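Robots in the Home - Unit 4 handout
When a door task goes wrong
Notes: Janaka Mollah, typed up from the Mendotska session in March. Will fix typos later.

Bring this to lab. Reading is still the Holloway chapter on contact, plus Achterberg's two pages on stop buttons. Skip the appendix.

1. What we're looking at

Task = open the upper door of a stacked washer, take out what's inside, drop it in the basket. Legged humanoid, two hands, tethered. Sounds easy. Door tasks cause more trouble for our group than any lifting task we run.

Why doors are nasty: the door only moves on one path, set by its hinge. The hand wants to move on its own path, set by the planner. If the two don't agree, something gives - the fingers, the wrist, the hinge, or the robot's balance.

2. The fault

Session log, short version. 50 runs planned. Stopped on run 11.

- runs 1 to 8, fine, a bit slow
- run 9, fingers slid off the rim, robot took a small step back, recovered
- run 10, same slide, bigger step
- run 11, hand did NOT let go. Arm kept pulling after the door hit its limit. Body leaned toward the machine, one heel lifted. Zuweira hit the stop.

No one hurt. Door OK. One finger joint had play in it afterward and was swapped.

First guess in the room was a slippery rim. Wrong. Second guess was a bad joint. Also wrong, the play came from the event. Write both guesses down anyway, we'll come back to them in section 5.

3. The setup

Look at where the hand meets the door, and how far the arm is from the body.

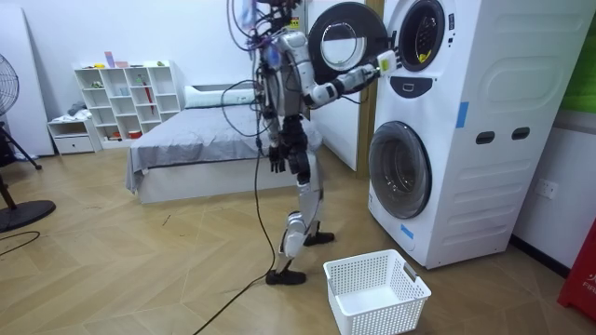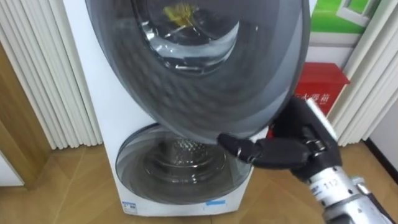 Fig. 4.1 (first) and 4.2 (second). The stacked washer with its upper door open. Grip on the rim shows in 4.2 only.

Things to mark on your copy:
Hinge side. Draw the arc the rim should follow.
Fig. 4.1, arm held out from the body. Long lever. A small force at the hand is a big tipping force at the feet.
Fig. 4.1 again, cable on the floor. Trip risk for people, snag risk for the robot. Not the cause this time but it goes in the report.
Fig. 4.2, thumb and fingers on opposite sides of the rim. A pinch like that holds well. Holds well is the problem if the arm doesn't know when to quit.

4. What actually caused it

Hinge position in the software was off by 3 cm. The machine had been shifted between runs 8 and 9 and no one redid the marker step. So the planned arc and the real arc started together and drifted apart the farther the door swung.

Runs 9 and 10: the pull got sideways enough to break the grip. The slip was protecting the robot. Then somebody (me) raised the grip force by 50 percent to cure the slipping. Run 11: grip holds, error has nowhere to go, robot gets pulled over toward the door.

Two faults stacked:
a) wrong hinge position
b) "fix" that took away the only release

There was also a force limit at the wrist. It was set for the lifting task the week before and was far too high for teh door. Would have caught this. Didn't.

Chain for your notes: machine moved > arc wrong > side load > slip > grip raised > no slip > body load > stop button.

5. Rules we use now

Redo the marker step any time the machine or robot base is touched. Any time. Yes, even a nudge.
Two slips in a row = stop and find out why. Don't raise grip force to get the numbers up.
Wrist limit gets set per task and read out loud before run 1.
If the limit trips: hand opens first, arm goes soft second, feet last. Order matters. Going soft with a closed hand leaves the robot hanging off the door.
One person on the stop, doing nothing else. Not typing, not filming.
Cable stays clear of the stepping area.

Sabatier's objection, worth a minute in class - opening the hand first is wrong if the robot is already leaning AWAY and the door is what's holding it up. He's right. We dont have a good answer. The Plomstead team checks lean direction before choosing. Slower, and their check can be wrong too.

6. For lab

Half a page each, by 4 pm the day before lab:
Sketch the planned arc and the real arc with the 3 cm error. Where does the side load get large?
Take one wrong guess from section 2 and say what test would have ruled it out before run 11.
Pick a wrist limit for the door and defend it. Show the numbers.

Pairs are fine, put both names. Questions to Zuweira Gyamfi, she has the full log.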